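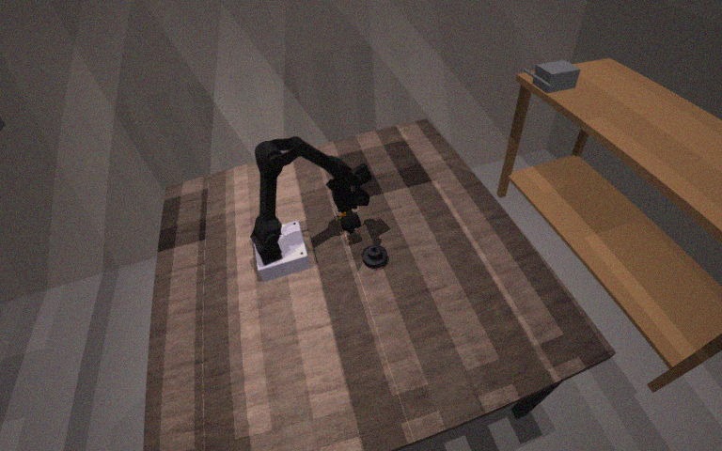
Velimir Radonjić reckons any simulator will do for collecting examples, so long as resetting is quick. After a month with Talby, I half agree.

By Gwion Foulkes
August

I recorded 71 runs of a simulated arm reaching for a dark disc on a plank table. Resets are fast – one key. Replay is clear and exports kept their labels. Steering the wrist is fiddly, though, and I threw out six runs for it. Worth having for small sets.

3 comments | 30 shares

Related
Drarnau: a second look
Labelling runs in Bastuvitz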